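Home > Questions > Laundry & Bedding > Sheets

Sage green sheet always looks slept in, and now there's a dark patch. Is "wrinkle-resistant" just marketing?

I bought a sage green sheet from Ljungberg a while back because the package said it would come out of the dryer smooth. It doesn't. I paid $70 and I'm making the bed twice on Sunday trying to get it to look decent. I also have a darker spot near the middle and I can't decide if it's a stain or just how the fabric is lying. My sister says vinegar. I don't believe in vinegar.

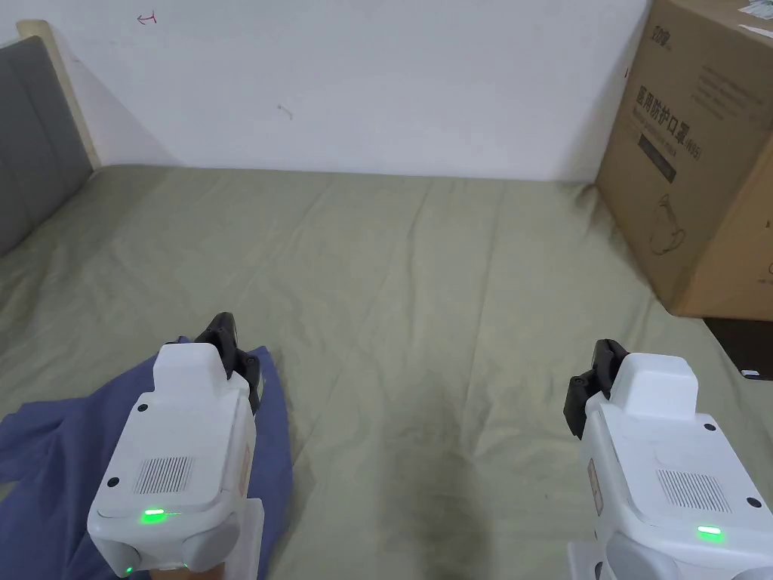
2 Answers

Answer 1 (accepted)

Wrinkle-resistant usually means a finish on the fabric, and I wouldn't expect much of it after a year of hot drying. You have creases running diagonally toward the wall. On my bed that meant the sheet was pulled harder at one corner than the other. Take it all the way off and start over from the head end.

For the patch, I can't tell from the photo and I doubt anyone else can. It could be shadow. Flatten that area with your hand and look at it in daylight. If it's still dark, dab on some plain dish soap, leave it 16 minutes or whatever you have patience for, and wash cool. Don't put it in the dryer until you're sure the spot is gone.

I'd also get that blue-violet cloth off the bed before you judge anything. If it's new and dark, wash it separately a few times. I lost a pale pillowcase that way.

As for vinegar, it's cheap and I never saw it do a thing.

Answer 2

just buy the Lakia ones, 100 percent cotton, no problems. Corkgate has them on sale sometimes

Comment: Plain cotton wrinkles more than most blends. Do you iron yours?

Comment: no but I don't look at it that hard either

Comment from the asker: Flattened it out by the window and it's a stain, faint but there. Trying the soap tonight. Skipping the Vukunent spray somebody messaged me about, the reviews all read like the same guy wrote them.

Last updated in December
3 comments | Share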